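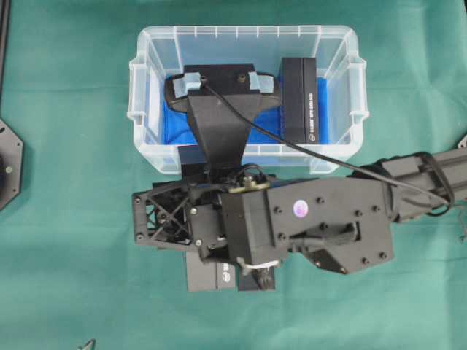 The Dridevby Cases

1. Preparation

The bench was covered before anything was brought to it. Asabe Ajayi used the green cloth, the large one, and smoothed it outwards from the middle with the flat of her hand. Wrinkles remained. Her father's instructions allowed for this. They said that the cloth should be laid "without undue attention to creases, which return."

The instructions ran to 27 pages, typed, with a cover sheet giving the title as Handling and Packing of Recorded Material, Podstead Store. The author was given as T. Ajayi. There was no date on the cover. A revision table on the second page listed changes to the wording of section 4, and beside the last of these he had written 2019-08-25 in pencil. He had died the following May.

The clear box went on the cloth next. It was to be lined with a blue cloth, and the lining was to be crumpled. Page six was firm on the point. A flat lining allowed a case to slide when the box was tilted, and a case that slid would strike the end wall. Asabe had folded the blue cloth neatly the first time, out of habit, and had then read page six and taken it out again.

She crumpled it and put it back.

Jagadeesh D'Souza watched from the doorway. He had the van keys in one hand and a printed list in the other.

"How many are going?" he asked.

"All of them."

"The sheet from Karix says 600."

"Then the sheet is out of date."

He wrote something on the list and went to find a chair.

2. Nature of the material

The material consisted of recordings of the river at Dridevby. Tanko Ajayi had made them over the whole of his working life, at first for the water company, which wanted to know whether wear in a sluice could be detected by ear, and later on his own account. Each recording lasted one hour. The position of the microphone did not change. The gain did not change. He used a Voicu recorder until it could not be repaired, and then a second Voicu recorder which he had bought as a source of parts for the first.

The recordings were kept in slim black cases. Every case held one reel and a card, and the card gave the water level, the air temperature and the direction of the wind. There was a space at the foot marked Remarks. In most years the space was blank.

Karix had bought the water company, and with it the lease on the store. Karix had no use for the recordings and had said so in a polite letter. The regional archive would take them, provided that they arrived packed, listed and in order. Bello Lawal at the archive had been clear that the archive could not do the ordering itself. He had a budget for shelving. He had none for staff.

3. Inspection before packing

Page eleven required that each case be examined on all its faces before it was packed. The inspector was to look for cracks, lifting at the seams and any deformation of the lid. Cases that failed were to be set aside on the left. Cases that passed were to be set aside on the right. If the inspector was in doubt, the case was to go on the left.
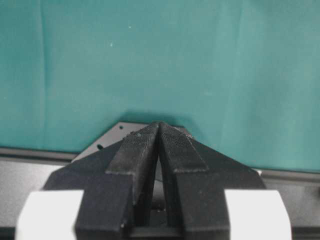 Asabe worked through the first shelf without putting anything on the left. The second shelf was much the same. Her father had stored the cases upright and had not overfilled the shelves, and the plastic had held its shape. She wiped each one with a dry cotton cloth, turned it over, wiped it again and moved on to the next. By the middle of the morning she had stopped consulting page eleven.

On the third shelf there was a case with nothing written in the level column of its label. She opened it. The reel was present and the card was present. The card was complete except for the level, where he had drawn a short horizontal line.

"What does a dash mean?" Jagadeesh said.

She looked it up. Page fourteen, table two. A dash indicated that the gauge had not been read. It was to be distinguished from a zero, which indicated that the gauge had been read and the riverbed at that point was exposed.

"Why wouldn't he read it?"

"It doesn't say."

"He walked out there, set up, sat for an hour and didn't look at the gauge."

"The gauge is on the other bank," Asabe said. "You have to cross by the footbridge."

She looked at the recording date, and then she looked at the Remarks. He had written: Knee.

She put the case on the right.

4. Order of packing

Cases were to be packed in order of recording. Section 4 was the longest in the document and had been revised more than any other. In the earliest wording the cases were to be packed singly, each with a fold of cloth between it and its neighbour. In the second they were to be packed in threes. In the third he had returned to packing them singly and had added a paragraph on the defects of threes, chiefly that the middle case could not be withdrawn without disturbing the others.

The pencilled revision, the last one, said that cases were to be packed in pairs.

No paragraph of justification followed. Asabe turned the page to see whether it continued overleaf. It did not.

She telephoned Juraj Charvát, who had worked the sluices with her father and was now retired and living above the chemist's in Podstead. It took him some time to reach the telephone.

"Pairs," he said. "Yes. We argued about it."

"What was the argument?"

"I said pairs and he said single."

"But he wrote pairs."

"Did he?" There was a pause on the line. "When did he write that?"

She gave him the date.

"He never told me," Juraj said. "I'd been saying it to him since the new gates went in. Two cases face to face hold each other straight. One on its own will lean, whatever you put round it. He said it was a matter of opinion and I said it was a matter of geometry."

"Do you want me to send you the page?"

"Is it a long page?"

"It's one line."

"Read it to me, then."

She read it to him. He asked her to read it again, and she did.

5. Handling of pairs

The two cases were brought together with their long edges level. They were squared by tapping the lower ends once on a firm surface. They were then lifted as a single object, with pressure applied from the two sides only, towards the join, so that each case was held against the other. The top and the front were not to be touched. Fingermarks on the gloss did no harm to the reel, but they made the next inspection slower.

This wording was her own. The document did not cover it, and Bello Lawal had asked for any gaps to be filled before the material was transferred. She wrote it on the back of the Karix sheet and numbered it 4.7.

Jagadeesh tried it. His first pair came apart at the lift and he caught the second case against his chest.

"You pressed at the top," Asabe said.

"I pressed where you said."

"Lower."

He tried it again lower down and the pair stayed together. He carried it the length of the bench and back before he lowered it on to the blue cloth, and then he reached for the next two.
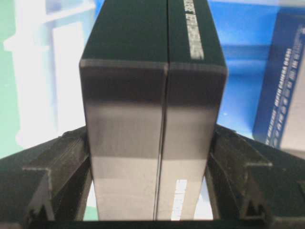
6. Discrepancies

The archive's form had a field for the number of items and would not accept a range. Karix had said 600. A notice pinned inside the store door, in her father's capitals, said that the shelving was rated for 1,000. The running number on the last case was higher than either. It was 3,000 exactly, and Asabe did not believe it, because the shelves plainly did not hold so many.

She found the explanation on page nineteen. The running number counted hours spent at the river. It did not count cases. Hours in which the recorder had failed, or had been left at home, or had been running with no reel fitted, were numbered in sequence with the rest. "The hour having taken place," the document said, "it is entered."

"So what do I put on the form?" Jagadeesh asked.

"What's physically here."

"And the missing numbers?"

"List them. Put a dash."

"Not a zero."

"No."

He wrote the heading at the top of a fresh sheet and ruled a column beneath it. Outside, a delivery lorry reversed past the store and the shelves hummed slightly until it had gone.

7. Sealing and transfer

The lid was not to be fitted until the box had been tilted by hand in both directions and nothing had been heard to move. Asabe tilted it to the left and listened. She tilted it to the right. Jagadeesh had stopped writing.

She fitted the lid, wrote the first and last running numbers on the label, and carried the box out to the van. Then she came back in, smoothed the green cloth from the middle outwards, and took down the next shelf.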